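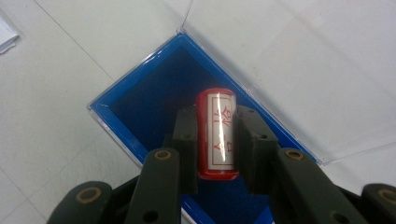 How to Pack a Kitchen for a Move Without Crying Over Broken Bowls

By Maricruz Maldonado
December

I have moved five times in eight years, and the kitchen is always the room I dread. Bedrooms are easy (clothes are basically padding!) but the kitchen is all glass and odd shapes and that one drawer full of takeout chopsticks and soy sauce packets. After the last move, from our apartment in Betham to the house in Tlapale, I finally have a system I like, so I'm writing it down before I forget it.

Start with the stuff you don't use. Mine was the fondue set, the second colander and a stack of holiday platters. Do this two weeks out if you can. I put on a podcast and do one cabinet a night, and I keep a donate bag hanging on the pantry door the whole time.

Get small boxes. Smaller than you think! A big box full of plates is a hurt back waiting to happen. I paid $198 for boxes and paper for the entire house and the kitchen ate up nearly half of it, so don't let anyone tell you three boxes will do.

Now the plates. Crumple paper into the bottom of the box until you've got a good three inches. Wrap each plate, then wrap them again in bundles of four, and stand them on edge like records. I used to lay them flat, until my friend Jae-in Cha watched me do it and took the box away from me. She was right – I haven't lost a plate since.

Glasses get paper stuffed inside first, then a sheet rolled around the outside. Stemware goes upright, on top of heavier things, with more paper jammed into every gap. Close the flaps and give the box a gentle shake. If you hear clinking, open it up and add more.

Spices and oils: tape the lids, then zip bags. Toss anything you can't remember buying. Knives I roll in a dish towel with a rubber band at each end, and I write KNIVES on the towel in marker.

Label two sides and the top. "Kitchen – everyday" and "Kitchen – later" are the only categories I bother with now.

Last, pack a first-night box: kettle, two mugs, one pan, dish soap, paper towels, scissors, coffee. It rides in the car with me, on the front seat, buckled in. My husband keeps asking if the can opener is in there too. It is.

Contact | © Maricruz Maldonado | Back to top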